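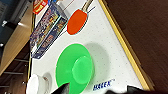 Table two, from the wrist. The green one is the object under dispute.

Clause 17

The draft standard called it a hat.

Sosina Yilma read the line twice and put her pen down. She had driven in from the coast for this, with the heater stuck on, and she was not going to spend the morning on a hat.

"It's a cup on a plate," she said.

"It's listed as a hat," said Yabsira Derese. He had written the list. "Item 22. Hat, green, brim flat."

"Who'd wear it?"

"That isn't a criterion."

Stekmont wanted the thing signed by May. Good Practice for Unattended Tabletop Handling, 170 pages with the annexes, and Sosina had been hired to say whether a stranger could pick it up and follow it. So far the stranger was her, and she couldn't. Clause 17 said an object shall be approached in accordance with its recognised category. Nothing in the other 169 pages said who did the recognising.

Lemlem Hailu had the arm going on the far side of the glass. The wrist view was up on the big monitor, everything leaning the way it did when the arm rolled over to come in low. Red paddle, long printed box, the green whatever-it-was throwing its shadow to the right. One black finger had come up to the near side of the brim.

"If it's a hat," Sosina said, "what does your clause tell the arm to do?"

Yabsira turned pages. "Headwear. Soft goods. Close on the crown, light force, permit deformation."

"And if it's a cup?"

"Drinkware. Rigid. Establish whether upright, establish whether filled, don't invert."

"It's already inverted."

"Then it's a hat," he said, and seemed to think that settled it.

She got up and walked round to the bench window. From there it looked like neither. It looked like the sort of plastic thing that turned up at the bottom of a toy box, with the colour still good and its purpose long gone. She had worked on standards for ladders, for prams and for the hinges on school lockers, and in all that time she had never had to ask what a ladder was.

"Lemlem. What do you call it?"

Lemlem didn't look away from her controls. "The green one."

"And how do you pick it up?"

"Depends where it is. There, I'd go for the rim, close to the finger. Slow. If it slides I back off."

"Is that in the document?"

"I haven't read the document."

Yabsira made a small noise. Sosina went back and wrote it in the margin anyway - rim, slow, back off if it slides - and it took up less room than the heading of Clause 17.

"You can't certify that," he said. "Rotano certifies against categories. They've got 255 of them. An auditor comes in, finds the category, finds the row, ticks it. What does he tick for 'slow'?"

"He could stand there and watch."

"For every object?"

"For some of them. It would be more than he does now."

He had no answer to that, or he had one and was saving it for the Choo people, who were paying for lunch. Sosina turned to the page on exceptions. There was a single exception. It covered livestock.

On the monitor the finger was where it had been. Lemlem had stopped for the argument, or for tea. The blue lettering printed on the tabletop ran uphill beside the green brim, and Sosina caught herself trying to read it as though it might be a label. Then she wondered whether the arm ever did the same, and whether there was a clause for that. She checked. There was, and it said labels shall be regarded as authoritative.

"Whose label?" she said.

"Sorry?"

"If I wrote HAT on the table in texta, would it be a hat?"

Yabsira took the question seriously, which was the first thing she'd liked about him. He looked at the screen, then at his list, then for a good while at the ceiling.

"Under the current draft," he said, "yes."

She struck out 'recognised category' and wrote 'observed shape and condition' over the top. Then she read that back, distrusted it as well, and put a question mark beside it.

"Leave it in pencil," she told him. "Lemlem, whenever you're ready."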